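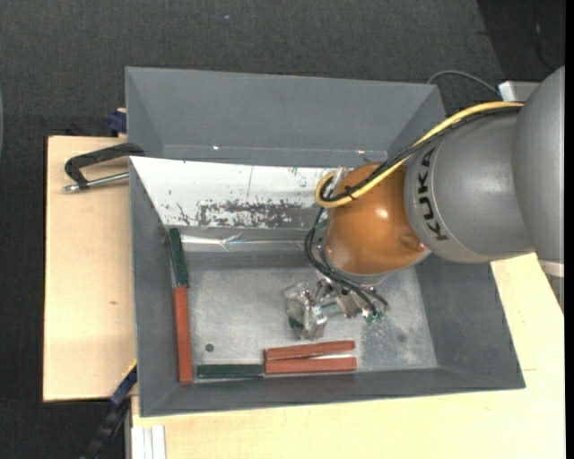 Thema: Abgeplatzte Farbe an der Kiste – ausbessern oder lassen?

plernis_fan
15.07.2020
Hallo zusammen! Unsere graue Sortierkiste ist endlich im Einsatz, und ich freue mich jedes Mal über die grünen und rotorangen Klötze darin! Nur die weiße Schräge hinten blättert unten in der Mitte ab. Schleifen und neu streichen?

Simard20
Tolle Farben! Ich würde anschleifen, grundieren, zweimal dünn lackieren. Hält bei mir seit Februar bombig.

hullthorpe
Bitte nicht lackieren! Auf Schrägen platzt das immer wieder ab. Blech drauf, fertig.

Simard20
Immer? Meine hält doch – man muss nur ordentlich entfetten.

Yutong Cao
Blech finde ich auch gut, aber die Kanten umbiegen. Und der Boden? Der ist ja auch ganz schön verschrammt.

plernis_fan
Der Boden bleibt, die Kratzer gehören für mich dazu :) Lack probiere ich zuerst, 18 Grad in der Halle reichen hoffentlich zum Trocknen. Danke euch, ich berichte!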